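Recording a doorway run by remote control in a simulated house

Last updated 22 September 2026

These are the steps I use to record demonstrations for a mobile base in simulation. The task is a short one: start inside a bedroom, leave through the open door, and stop in the main room. You drive, the recorder stores what the camera saw and what your hands did, and later a policy is trained to copy it. I use Duva as the simulator and the Baris bridge to get the gamepad into it. If your setup is different the order of the steps still holds, only the menu names change.

What you need

A gamepad with two analog sticks. A keyboard works for testing, but it gives you full speed or nothing, and the policy will learn to drive that way too.
A house scene with at least one interior door.
Enough free disk space for a full session. Check before you start, not after.
A notepad. Paper is fine.

1. Load the scene and fix the door

Open the house scene and select the door you want to use. Set it to open and lock the hinge. If you leave the hinge free, the base can nudge the door and the gap will be a different width from one run to the next. You may want that later on. For a first data set you don't.

Write the hinge angle in your notes. You will need the same number when you test the policy.

2. Set the camera

Put the camera on the base at the height it will have on the real robot. Do not record from an overhead or chase view because it is easier to drive. The policy only gets what the base camera gives it, and if you steered by something it can't see, your stick movements will make no sense to it.

Turn off the map window and the collision overlay. Everything you need for driving should come from the one view.

3. Calibrate the sticks

Left stick is forward and back, right stick is turn. Let go of both and look at the raw values. They should read zero. Old gamepads drift, and a drift you no longer notice goes into every file you save. Set the dead zone to 6 percent and check again. If the values still move, go up a little at a time.

Then push each stick to its stop and make sure the bridge reports plus or minus 1000. If it stops short, run the range calibration in the Baris settings and repeat.

4. Pick start positions

Don't start every run from the same spot. I mark 15 start positions inside the bedroom, some facing the door squarely and some turned away from it. A few should be awkward: close to the wall, or looking into a corner with the doorway out of view. The policy will end up in places like that by itself and it needs to have seen somebody drive out of them.

Save the list as a text file and let the recorder step through it. Choosing by hand sounds more varied but you will favor the easy ones.

5. Do a few dry runs

Drive the route several times with the recorder off. Decide now which side you will take around any furniture and stick to that choice for the whole set. If half of your runs pass a chair on the left and half on the right, a simple policy may average the two and drive into the chair.

Also decide where the run ends. "In the main room" is too loose. I use a floor marker in the scene file that is hidden from the camera, and the recorder gives a short tone when the base is over it.

6. Record

Press Start, wait one second with your hands still, then drive. That second of standing still is useful when you trim the files.

Turn first, then move, until the opening is in the middle of the view. Then go forward at half stick. Make your corrections early, while you are still well back from the jambs. Late corrections are sharp, and they are the hardest thing for a policy to copy. Once the base is between the jambs, hold the heading and let it roll through.
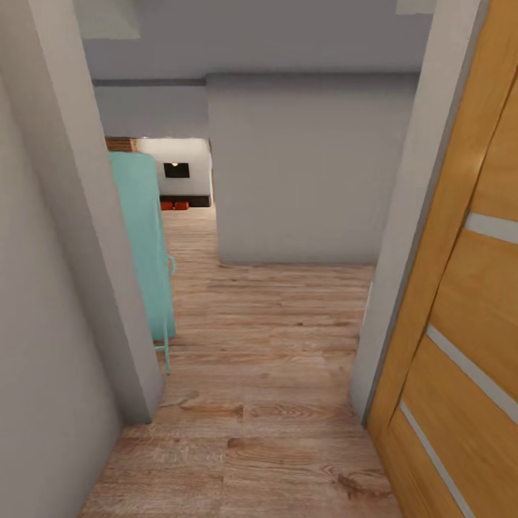
Keep the speed even past the door. Many people speed up as soon as they are clear, and the file then shows a jump that nothing in the view explains. If there is a wall corner coming up, keep the same distance from it each time. When you hear the tone, let go of both sticks, wait one second and press Stop.

If you bump something, don't back up and carry on. Stop, mark the run as failed, and go to the next start position. Recovery driving is worth recording, but it belongs in a separate folder with its own start positions - I record mine after the clean set is finished.

Take a break when your runs start to look sloppy. Mine do after around 1000 seconds of driving.

7. Check the files

Play back every run at double speed with the stick values plotted under the video. Look for these:

Stick movement before the picture changes by more than a frame or two. That means the bridge is lagging. Restart it and record the set again.
Flat lines at full stick. You were rushing.
Long pauses in the middle of a run. Cut the run or drop it. A policy trained on pauses will sometimes stop and never start again.
Runs that end without the tone.

Tyyne Savolainen, who looked over my first set, threw out nearly a third of it for pauses alone. I had not noticed I was doing it. I was stopping just short of the door each time to line up, and the policy trained on that set parked itself in front of the doorway and stayed there.

8. Export

Choose Export, then Episodes. Set the image and the action rate to the same value, and leave smoothing off. Smoothing makes the plots look nicer but it shifts the actions later in time. Put the scene name, hinge angle, dead zone and camera height in the notes field. The Halonen trainer copies that field into its log, so you can still find out what you did months later.

Troubleshooting

The base turns slowly to one side when the sticks are released: the dead zone is too small, go back to step 3.

The base catches on the jamb although the view looked clear: the collision shape is wider than the visible model. Compare the two in the scene editor, and use the width of the real base.

The policy drives well from the recorded starts and badly from anywhere else: add start positions. More runs from the old ones will not help much.

The export stops partway: usually a full disk. Wostau scenes have large textures and the exporter keeps a temporary copy of every frame until it finishes.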